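4.2 Surfaces that hold things and get wiped anyway

The second group of furniture in our study is the one we enjoyed most. Kitchens have been written about at length, and bathrooms nearly as much, but the small freestanding cabinet with a countertop - part sideboard, part coffee corner, part flower stand - has hardly been looked at as a thing people clean. It deserves better! Of the 195 households that kept a cleaning diary for us in January, 189 had at least one piece of this sort, and the entries written about it were longer and livelier than anything we received about sinks.

We call these pieces mixed surfaces. A mixed surface has a top at working height, at least one open shelf or cubby, and objects on it that are there both to be used and to be looked at. The definition is loose on purpose. One diarist in the Lereo apartments put her aquarium stand forward as a candidate and argued for it so well that we let it in.

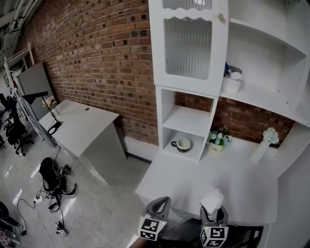 Figure 6. A mixed surface in white: cup and saucer in the cubby, artificial flowers in a pot on the countertop, a vase of white flowers farther along, and a white cloth or paper towel held just over the top.

Text by Sylvie Boychuk and Senan Ó Flaithearta
Kastside study of household surfaces

The cabinet in Figure 6 is a good one to think with. Its countertop is a work surface and a display at the same time, and anybody wiping it has a choice to make at the flower pot: lift it, slide it, or go around. Our diarists had strong feelings about this. The ones who lift tend to start at the back wall and come forward, and they write about the job as a single sweep with pauses in it. The ones who go around describe little islands. "I know where every ring is," wrote a man in Volidham, who had kept the same plant pot on the same spot through two moves, "and I have made my peace with them."

Artificial flowers turned out to be a rich subject all by themselves. We had expected them to count as easy objects, with no water to spill and no petals to sweep up, and a good number of people do keep them for that very reason. But the diaries are full of dust. Real flowers get thrown out before they can gather any, while the artificial ones stay for years, and the pot gets wiped many times for every one time the blooms are touched. Several people shake them out of a window. One rinses hers in the shower, stands them in a dish rack overnight and is plainly proud of the result (so would we be).

Then there is the matter of the cubby. Open compartments came up again and again as the spot where a cleaning round slows down. A cup on its saucer, as in the lower compartment in the figure, has to come out before the shelf can be wiped, and that means two pieces of china in one hand and a cloth in the other. Diarists with narrow cubbies clean them far less often than the top just beside them, even when the two are separated by a hand's width. We find this lovely as a result, as it suggests that how often a surface gets cleaned has less to do with how dirty it looks than with how many things must be put somewhere else first.

Doors behave differently again. The upper cabinet in Figure 6 has a ribbed, frosted glass panel set in a scalloped edge, and doors with this much relief sort people neatly into two camps. Some run a finger in the cloth along each curve. The rest wipe the knob and the strip next to it and leave the pattern for spring. Zakharchenko's term for the second habit, touch-cleaning, fits our material well: the cloth goes where the hands go.

We coded 861 diary entries in all for this section, each by the first object moved and the last object put back. The most common first object was a cup or mug. The most common last object was a plant or vase, and many writers mention turning it a little before they let go, so that its better side faces the room. It is a tiny act, and we had no category for it when we began. It has its own code now, and Section 4.3 takes it up along with the related habit of straightening things that have not been moved at all.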